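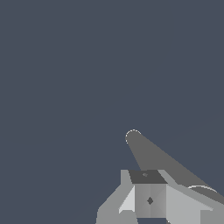

Charcoal grey on slate blue-grey.

What Do You Call This One? Colour names in Hinham
Project report by Tyyne Honkanen
Project tutor: Hilkka Pesonen
Handed in 4 February 2018

How I got started

My mum and my aunt had a proper row over a cardigan last summer. Mum said it was grey, my aunt said it was blue, and they both got quite cross (my aunt had knitted it, so she felt she had the final word). I sided with Mum, my cousin sided with my aunt, and by pudding we had all been outside with it twice to look at it in daylight. When Hilkka asked us to choose a project about everyday language I already knew what mine would be!

My question was simple enough. If you show people in one town the same colours, how many different names do you get, and where do they stop agreeing? I wanted to look at the muddy bit between blue and grey. I put some easy colours in as well, mostly so people wouldn't feel they were being tested.

I should say that I'm doing languages and not science, and I had never made a questionnaire before this. You'll be able to tell.

What I did

I painted my own cards. I'd first planned to cut squares out of paint charts, but they have the names printed on them and the print kept showing through from the back. So I bought tester pots at Vashisht, the hardware shop by the bus station, and painted squares of thick white card on our kitchen floor. Each one got two coats. The yellow needed three and still looks streaky.

Then I asked 30 people. I sat in the Hudura café on market days in October with a pot of tea and a sign, and anyone who sat down got shown the cards one at a time, always in the same order. I asked "What would you call this one?" and wrote down exactly what they said, including the ums. I tried very hard not to nod. Nodding is surprisingly difficult to stop once you know you do it.

After the cards I asked three more things: what sort of work they did or used to do, whether they painted or sewed or knitted, and which other languages they spoke at home. I didn't ask ages. Hilkka suggested I should, but when I tried it on my neighbours it made everybody stiff and then their answers got shorter.

Everything went into a notebook and from there into a spreadsheet. I counted "light blue" and "pale blue" as two different names. I also counted "greyish blue" and "bluish grey" separately, and the people who said one were quite firm that they didn't mean the other.

What I found

I ended up with 174 different names, far more than I was ready for. I'd left one page of the notebook for the list.

The easy cards behaved themselves. Nearly everybody said "red" for the red one, apart from a retired postman who said "pillar box" and looked pleased. Yellow was yellow, with a couple of "mustards". Green split a bit more, into bottle, forest and one "school jumper".

The blue-greys were another story. Hardly any two people gave the same answer for the middle card of the set. I got slate, steel, pigeon, storm, "wet roof", "sea but not a nice day", airforce, denim, dishwater and "the colour of our old bathroom". Slate was the most common by a good way. One lady said slate straight off and then took it back, as the slates on her house are nearly purple, and she was rather put out that the word had got away from her. 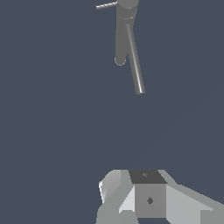 Who said what

I expected the knitters and sewers to have the most names, and they did. They used words I'd never heard, lots of them from yarn labels. One woman called a card "Kulleo", and I wrote it down thinking it was Finnish (my dad is Finnish, so I was a bit embarrassed not to know it). Dad had never heard it in his life. I went back the next week and asked her, and it was the name of a wool she'd bought years ago for a baby blanket. She had used the word for that colour ever since, and so had her daughters! I think this was my favourite moment of the whole project. A name off a label had become a family word, and none of them had noticed it wasn't in the dictionary.

People who had worked in building or decorating were the quickest. They also had a habit of asking what the colour was for. One man wouldn't name a card until I'd told him whether it was a wall or a door. I said it was a card. He said in that case it was grey.

The people who spoke another language at home were really interesting, but there were too few of them for me to say much. Two of them told me they would pick a different word in their other language and that it wouldn't match the English one. A Russian speaker explained that light blue and dark blue have separate everyday words in Russian, and she thought English was being lazy. I'd read about that before I started and it was lovely to have it come up over a scone.

The fights

I hadn't planned for couples. Several sat down together, and I soon worked out that I had to write down the first answer from each of them before they heard the other's. I didn't manage it every time. Where I wasn't sure, I left the second person out and asked somebody else later in the day.

What they argued about was always the same thing: is it blue or is it grey? They were quite happy with each other's fancy names. "Storm" and "pigeon" could live side by side. But as soon as I asked which family the card belonged to, up went the voices. My cardigan theory is that people don't mind what you call a colour as long as you put it in the right drawer.
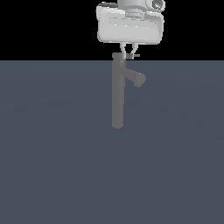 Black, slate blue-grey, charcoal and a lighter grey.

What went wrong

The light, mostly. The café has a big front window and yellowish lamps at the back, and I didn't always get the same table. By the end of an October afternoon the lamps were doing most of the work and my blue-greys looked greener to me. I noted the table each time but I didn't note whether it was sunny, and I wish I had.

I also always used the same order. The middle blue-grey came straight after the brown, and two people said it looked very blue "after that one". Next time I would shuffle.

And the cards got grubby. I repainted one halfway through, after the incident with the jam, and I can't swear it came out the same.

What I'd do next

I'd love to follow the family words. After the Kulleo lady I started asking people at the end if they had a colour word only their family used, and loads of them did, but I only thought of it for the last few and so I've left them out of the results. There's "Grandad's van" for a sort of cream, and "hospital" for a green that I would call mint.

My full list of names is in the folder with the cards, jam one included. Thank you to everyone at the Hudura for the table and to my dad for the lifts. The cardigan is still grey.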